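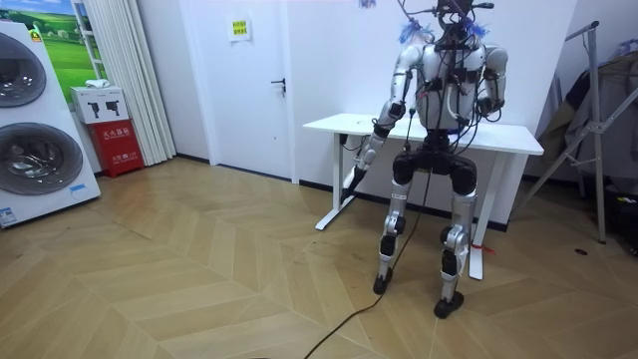
Why are some wooden floors laid in a zigzag?
Because the zigzag is strong and nice to look at, and it lets people cover a big room with many small pieces of wood.

This kind of floor is called herringbone. The name comes from a fish, the herring. If you look at the bones of a herring, they go out from the middle in slanted lines, left and right. The pieces of wood in the floor do the same.

How is it made?

Each piece of wood is a small rectangle. All the pieces have the same size. In our school hall at Brimlow, one piece is 285 millimeters long and 57 millimeters wide. Take your ruler and draw it on paper. You will see that five widths make exactly one length!

The floor layer puts the short end of one piece against the long side of the next piece. Together they make a corner, like the letter L. Then comes another L, and another, and soon there is a long row of arrows which all point the same way.

The first row is the most difficult. The worker stretches a string across the room and follows it very carefully. If the first row is crooked, the second row is crooked too, and at the far wall the mistake is big. Along the walls the pieces do not fit, so they must be cut into triangles and other odd shapes.

Our hall has 1664 pieces. The company Lappalainen laid them in December, when we had our gym lessons in the yard — it was cold.

Why is it strong?

Wood grows and shrinks a little. When the air is damp, it takes in water and gets wider. When the air is dry, it gets thinner again. In a herringbone floor the pieces lie in two directions, so the floor does not push only one way. Also, each piece is held by its neighbors.

Light wood or dark wood?

Both are possible. Maple and ash are light, and walnut is dark. Oak can be somewhere between. A light floor makes a room feel bigger, but mud shows on it very quickly. White tables look good with a light floor, and table legs should have felt under them if people move them often.

Try it yourself

You need paper in two colors, scissors and glue. Cut strips of 10 centimeters by 2 centimeters. Lay the first L in the middle of a big sheet and continue up and down. Do not glue before you have laid at least six strips — it is easy to turn one the wrong way.

Words to remember

Herringbone: a zigzag pattern made of rectangles
Parquet: a floor made of small pieces of wood
Felt: a soft, thick cloth made of pressed fibers

Text: Aletti children's pages, April 2026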